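Slide 4, take it slowly (8 minutes, then questions)

- Welcome them back from coffee, and thank the Brerport folks again for the room, they've been so kind to us.
- Start with the home energy letters. We mailed 155 households in October, and **more than 25** signed up for the insulation visit once the form was already filled in for them. Same offer, same price, just less to think about!
- Pause. Let somebody ask about renters (somebody always does, bless them).
- Then on to food, and how the dish listed first on a menu gets picked so often.

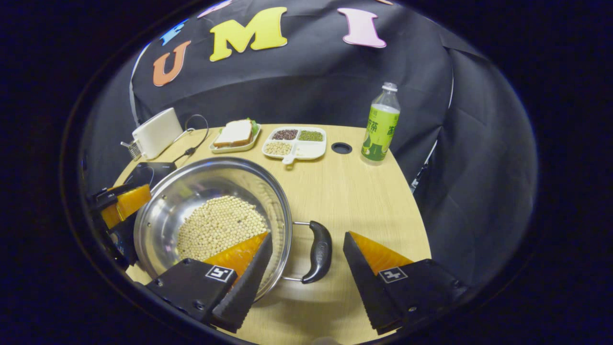

*Soybeans in a steel pot.*

- Finish with the Savumero lunch menu, and leave 5 minutes for stories from the audience.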